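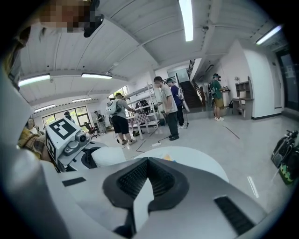
How to Run a Hand-Held Gripper Demo at an Open Day

These steps come from the open day at our Wirdale workshop in September. They cover one station with one presenter. Allow 70 minutes, including setup.

1. Pick the spot. Use a round table with clear floor on all sides. Mark the floor with tape before visitors come in, and show them where to stand.

2. Sort out the power. Lay the power strips and cables first, then walk the route visitors will take. Move anything they would have to step over.

3. Check the gripper. Open and close the jaws a few times. Look over the marker cubes at both ends and wipe off fingerprints. A smudged marker can cost you the tracking.

4. Brief the presenter. Ye-rin Wang ran our station and kept her talk to 6 minutes. Hold the gripper level at chest height, with the marker cubes uncovered, while you explain the parts.

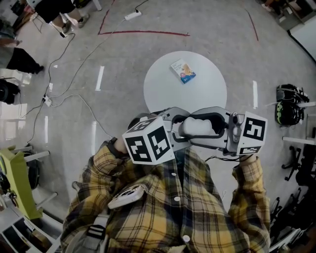
Gripper at chest height, with a small box on the table.

5. Start with a simple object. Set it near the middle of the table and turn it at an angle to the edge. Approach slowly, close the jaws, lift, and put it back down. Do this 2 times before taking questions.

6. Change the object. Thin things are harder to pick up than boxes, and visitors like to see the difference. Go through the same motion at the same speed.

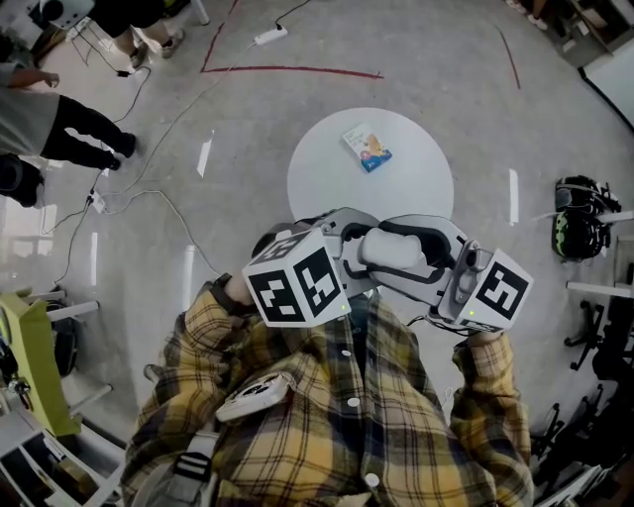

A small book on the round table, gripper held in both hands.

7. Let visitors try. One person at a time, with the presenter standing next to them. We had 51 sign up, so keep a list.

8. Pack up. Switch off the gripper, coil the cables, and return the sign-up list to Severin Lüthi.

Last updated January 2, 2018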